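Small-Town Bus Routes: Why the Timetable Matters More Than the Map
Speaker notes, Dradville Library evening talk, May 16, 2020
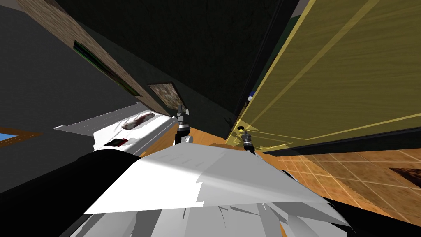

Two grippers beyond a white robot body, indoors. Computer rendering.

Slide 1. Opening
Thank the library for hosting online. Remind people to mute. Questions go in the chat and I will take them at the end.
Say who the talk is for: people who ride the bus in Dradville or Tretcombe, and people who gave up on it. No background in planning needed.
One point to get across tonight. Most arguments over local buses are arguments over where the line goes on the map. The time between buses decides more than the line does.

Slide 2. The route as it stands
Route 2 runs from Dradville to Tretcombe by way of the Ruvedeck shopping center. One bus an hour on weekdays, every two hours on weekends. Last bus leaves Tretcombe at 6:40 in the evening.
Before March the route carried 611 riders on a normal weekday. I am using that figure all through the talk. The spring numbers are low everywhere and they don't help us judge the timetable.
Mention the loop into the Ruvedeck parking lot. It adds six minutes each way. Riders who are going straight through complain about it, and they have a point, but leave that for slide 5.

Slide 3. What waiting costs
Walk through the example slowly.
The ride from the Dradville post office to the clinic in Tretcombe takes 22 minutes. Someone with a 10:00 appointment has to take the 9:05 bus, because the 10:05 is too late. They get there at 9:27 and sit for 33 minutes. If the appointment ends at 10:30 and the bus home left at 10:20, they wait until 11:20.
That is 44 minutes of riding and 83 minutes of waiting. A faster road would not change much. A bus every half hour would.
Pause here. People usually want to tell me their own version of this. Ask them to put it in the chat.

Slide 4. The survey
The rider survey went out with the water bills in Dradville. We mailed 1,000 forms and got 483 back, a good return for a paper form.
The most common request was a later last bus. Second was a bus every half hour in the morning. New stops came well down the list.
Be fair about the limits. The form went to households that get a water bill, so renters in the bigger buildings were mostly missed. Tretcombe was not surveyed at all. Don't let anyone quote this as the view of the whole valley.

Slide 5. Trading stops for time
This is the slide that gets people upset. Go easy.
Dropping the parking lot loop and stopping on the main road at Ruvedeck saves 12 minutes on a round trip. The walk from the road to the grocery entrance is a little under 300 yards, with no sidewalk for the last part. With bags, or with a walker, that is a real problem.
Options: build the sidewalk first, or keep the loop in the middle of the day and skip it at rush hour. I lean toward the second. A split schedule is harder to print and harder to remember, so the stop signs would have to show it clearly.

Slide 6. Printed timetables
Short slide. Show the old folded timetable next to the Li layout, the one with a single row for each stop and large type.
Drivers say they get fewer questions with the new one. Weekend times still need their own panel. At present they are in a footnote and people miss them.

Slide 7. What to ask for
Comments on the fall schedule are open until the end of the month. Write to the transit office by mail or email.
Give the trip, the day and the time you need to be there. "I need to be at the clinic by 8:30" is more use to a scheduler than "we need better service."
Leave the address on screen during questions.

If time is short, skip slide 6. If someone asks about fares, say they are set at the county level and the next review is in the winter.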